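Gustley questions the "café corner" upgrade, keeps its plain table

2023-05-29

Gustley, the serviced-office firm, says it will not be buying matching drink stations for its shared rooms this year, whatever the catalogues promise.

The firm was quoted for 94 stations under the Lelerico range. Each came with a fitted counter, a drip channel and a colour-matched stand for the cups. Gustley asked what all that would do that a tray on a table does not, and it is still waiting for a convincing answer.

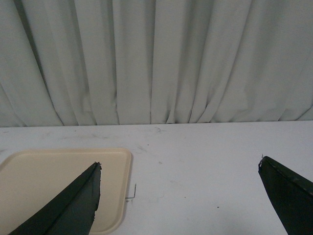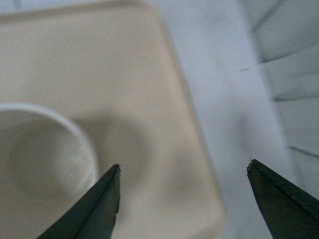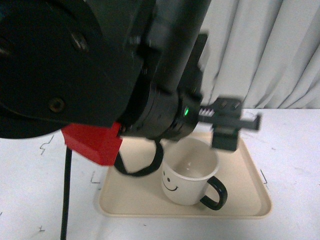 What the firm is keeping

Every room will keep a white table and a beige tray with a raised rim. Scuffs on a tabletop are not grounds for replacement, and neither is a plain curtain. Tables will be looked at again in February.

"We have heard that people work better beside a nicer counter," a Gustley spokesperson said. "We would like to see the numbers. We've seen a brochure."

Gustley also turned down a trial at its Hemach site, which would have closed 2 rooms for 5 days. The $1,000 set aside for it goes back into general upkeep.

Media enquiries: Gustley front office, Khan Building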